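Tilidon Hand Controller, second version: a review

We have had the Tilidon hand controller on the bench since January, and I have put in enough hours with it to say who should buy one. It is a handheld unit for driving a robot arm by remote control and saving what you did as a demonstration. You hold it, squeeze the trigger, move your hand, and the arm moves its gripper to match. Let go of the trigger and the arm stays where it is. The software records joint positions, the gripper opening and up to three video streams.

Before this we taught by hand, meaning one person took hold of the arm and pushed it through the job. That works, and it costs nothing. The trouble is that your hands and sleeves end up in the video, and a heavy arm gets tiring to push after the first hour.

Setup took me most of a morning. The base station wants a clear view of your hand, and the cable supplied is too short to reach the far side of a normal table. I replaced it with a longer one. Calibration is a matter of touching the gripper to four points and pressing a button at each. The manual, translated by Szilágyi, is good on this part and thin on everything else. Error codes are listed without any explanation.

For testing I used plain tabletop work: a cup, a sponge, a small box, and a round terracotta-colored dish with a packaged item in it. These make a fair test of a controller. A cup with something in it has to stay level, and a small flat box is easy to knock when you come in at the wrong angle.

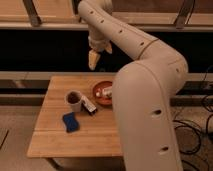 Béla Bakos: I'd add that the trigger is too stiff on the first version. I recorded with one for a week and my finger was sore by the end of it. If the second version fixed that, say so, because it's the only reason I would upgrade.

It is lighter, yes. I tried both, and the new one takes much less force to hold down. The grip is also a little narrower, which suits small hands and may not suit large ones.

Translation, moving the gripper side to side or up and down, is very good. There is a slight lag that you stop noticing after ten minutes or so. Rotation is weaker. If you turn your wrist past a certain point the arm slows down and then catches up all at once, and you need to learn to release, reset your hand, and squeeze again. Every new person I trained on it ran into this. I would like a warning buzz before the limit.

I recorded 200 demonstrations for this review and threw out 63 of them. Most of the bad ones were from the first two days and were my own fault — late grasps, long pauses, a hand drifting while I looked at the screen. The software makes throwing them out easy. You mark a take as bad with one button and it goes into a separate folder.

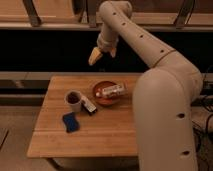 Illgate Workshop — Manipulation Team
Equipment notes and reviews

A word on fine scaling. The controller can shrink your motion so that a large move of the hand makes a small move of the gripper. I left it at half for anything near the table and at full for the travel in between. Switching takes a thumb press, and I did it without looking by the second day. I consider this the best feature of the unit, and it is missing from the Kirnutent controller we also own.

Battery life was around 10 hours, with the trigger held for perhaps half of that. Charging is over a standard cable. The software ran without a crash until I asked it to export 400 takes in one batch, old sessions included, and then it froze. Smaller batches went through fine.

Buy it if you record several times a week and want clean video. If you only need a few demonstrations of a simple pick, guide the arm by hand and keep your money. Owners of the first version should try the new trigger before paying for it. We are keeping ours, and I have ordered a second base station for the other bench.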